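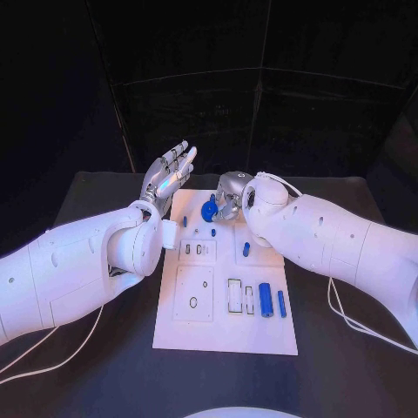
# Flolteo board notes

Hi! I keep these notes for the white board with the cutout outlines, mostly so I stop forgetting which part goes where. The blue knob with the short stem is my favorite (it's a nice chunky thing to hold).

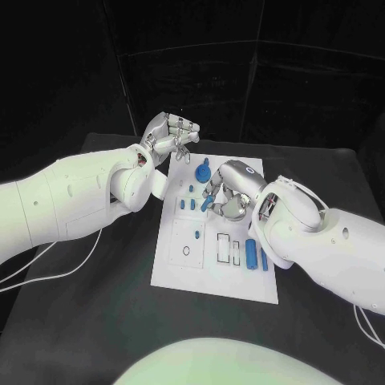

The little white peg is the one I lose, so look for it first when you set up. White on white, ugh! I store the parts in a Revano tin and keep the lid on between sessions.

Updated 2019-01-01.

© Jorkden | Contact | Back to top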